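Handout 6: buying a gripper kit when you can't try it first

Right, settle in, this one is longer than the last few because I got carried away. By now you've all had a go on the bench arms, and most of you have asked me some version of "which gripper should we get for the project?" So I've written up my notes on one kit in particular, the Renura starter kit, partly because it's on our shortlist and partly because it's a very good way of learning how to read a sales page (I've read far too many).

Please read this before the November session and bring the order form you filled in last time. If you've lost it, there are spares in the tray by the printer.

What's in the kit

The Renura kit is a two-finger gripper, a wrist camera, a bracket that holds both, one cable and a little box that plugs into your computer. You also get two sets of finger pads, one firm and one squashy. I like the squashy ones a lot! They wear out faster, and replacement pads come in packs of 6, so put a pack on the order at the start or you'll be paying postage twice.

The kit we were quoted for came to £1000 with the bracket. Stoltden do something similar without a camera, and Olvera do a lovely one that is well beyond our budget, so I'll mention it once here and then try to stop thinking about it. You'll see all three in the comparison sheet at the back of your folder. Fill in the last column yourselves.

The questions I ask of any kit

How wide does it open? Everyone skips this one. The page will tell you how hard it grips and how fast it closes, and then the opening is hidden in a drawing at the bottom. Go and find the drawing. Then go and measure the fattest thing you want to pick up, and leave yourself room on both sides, as the arm never arrives exactly in the middle. If you only have a finger's width to spare, you will spend your whole term nudging things over.

How close can the camera focus? A wrist camera spends half its life far too near to whatever it's looking at. On the way in you get a nice view of the table, and by the time you're ready to grip, one object has filled the picture and gone soft. You can still work with a soft picture, but you need to know it's coming, and you need to decide where to take your last good look. I stop the arm a hand's length back, take my picture, and do the final bit more or less on trust.

What does it weigh? The gripper, the camera, the bracket and the cable all count against what your arm can lift. One group last year forgot the bracket and had to redo every one of their sums. Add it up on paper first, then add the thing you're picking up, then add a bit for luck.

Who answers the emails? I wrote to all three firms with the same slightly daft question about cable length. Renura came back the next morning with a proper answer. Stoltden sent me a brochure. I'm still waiting on Olvera.

My trouble with see-through things

Drinks are my favourite test, and they're cheap, and you can get them from the machine downstairs. A can is fairly easy on the camera side. It has strong colours and a plain shape, though the shine can throw a bright stripe down the side that your program takes for an edge. A clear bottle full of water is a different animal. You look straight through it, the water bends whatever is behind, and the label on the far side turns up in odd places through the liquid. Some programs find the cap and the label and decide they've got two small objects with nothing in between.

So for bottles, go for the cap. A white screw cap is solid, it has a clear outline, and if you know where the cap is you can work out where the body must be. Give your program the height of the bottle as a number and let it do the rest. Mind you, a white cap against a white wall isn't much fun either, so think about what's behind your bench. A sheet of grey card costs next to nothing.

The other trouble is bottles that lean. We all picture them standing bolt upright, and then they go in a tray or a holder and they tilt, and the cap is no longer above the middle of the base. Please test with a tilt. The example program that comes with the Renura kit assumes everything is upright, and I think that's the weakest part of the whole package. Noemí Chávez has written a small fix for it, which is in the Wolidberg folder on the shared drive along with her notes. Start with the notes, the program makes a lot more sense afterwards.

How I'd run your trial

Forty tries per object, no fewer. I know, I know. But ten good grabs in a row feels wonderful and tells you very little, and somewhere in the twenties things start to go wrong in ways you can learn from. Write down each miss in plain words: slipped, knocked it, closed on air, camera lost it. My own notebook for this kit ran to 177 tries across everything I had lying about, and the written misses were far more use to me than the totals.

Change one thing at a time. If you swap the pads, leave the lights alone. If you move the lamp, leave the pads alone. And keep drinks sealed near the control box, please.

Would I buy it? Yes, with the squashy pads and Noemí's fix, and with the focus question settled in writing before any money moves. Have your own answer ready for the session, with the last column filled in, and be prepared to argue with mine. 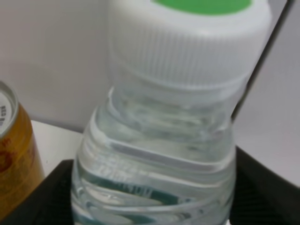
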